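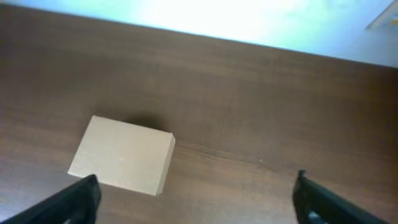
Hevard, 12 de diciembre

Tecnología de la madera. Unidad 3: humedad y estabilidad dimensional
Profesor: Murali Panicker

3.1 Agua en la madera

La madera contiene agua en dos estados. El agua libre ocupa los lúmenes celulares y se pierde primero durante el secado. El agua ligada está retenida en la pared celular por enlaces de hidrógeno con los grupos hidroxilo de la celulosa y las hemicelulosas. El punto de saturación de las fibras (PSF) es el contenido de humedad en el que las paredes están saturadas y los lúmenes no contienen agua libre.

Por encima del PSF, una variación de humedad modifica la masa de la pieza pero apenas sus dimensiones. Por debajo aparecen la contracción (al ceder agua) y el hinchamiento (al tomarla), y varían también las propiedades mecánicas.

3.2 Contenido de humedad

Se expresa en tanto por ciento sobre masa anhidra:

H = (Mh – M0) / M0 × 100

Mh: masa de la probeta en el momento del ensayo
M0: masa tras secado en estufa hasta masa constante

Ejercicio resuelto. Una probeta pesa 46 g al entrar en la estufa y 42 g al alcanzar masa constante.
H = (46 – 42) / 42 × 100 = 9,5 %

Si el secado se interrumpe antes de tiempo, con la probeta todavía en 43 g, y se toma ese valor como M0, se obtiene H = 7,0 %. El error es siempre por defecto. Deben hacerse pesadas sucesivas y enfriar la probeta en desecador antes de cada una.

3.3 Anisotropía

La contracción se mide en tres direcciones: tangencial (la mayor), radial (intermedia) y longitudinal (muy pequeña en madera normal, no despreciable en madera de reacción y madera juvenil). El cociente entre contracción tangencial y radial se usa como índice de la tendencia a deformarse. Un cociente próximo a la unidad indica una especie estable.

En un tablero macizo el movimiento se produce sobre todo a lo ancho, en perpendicular a la veta. La orientación de esta es lo primero que se anota al examinar una pieza. El dibujo superficial no basta para distinguir una pieza maciza de una chapada – hay que mirar cantos y testas.

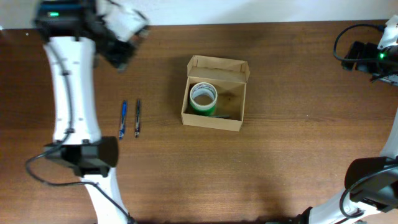 Fig. 2. Veta horizontal en un tablero de madera. Encima, caja de cartón abierta con un rollo de cinta verde.

3.4 Consecuencias constructivas

La fijación de un tablero macizo a su bastidor debe permitir el movimiento transversal: tacos ranurados, pletinas con ojal alargado o tornillos en taladro oblongo. El encolado continuo de un travesaño perpendicular a la veta produce fendas o alabeo.

Los acabados filmógenos reducen la velocidad de intercambio de vapor, pero no modifican la humedad de equilibrio. Si se barniza una sola cara, las dos intercambian humedad a distinto ritmo y el tablero puede abarquillarse.

3.5 Para la próxima sesión

Leer el capítulo de secado, páginas 42 a 46.
Repetir el cálculo de 3.2 con los datos de la probeta propia e indicar la masa de cada pesada.
Entregar el croquis de una unión tablero-bastidor, con la dirección de la veta señalada mediante flecha.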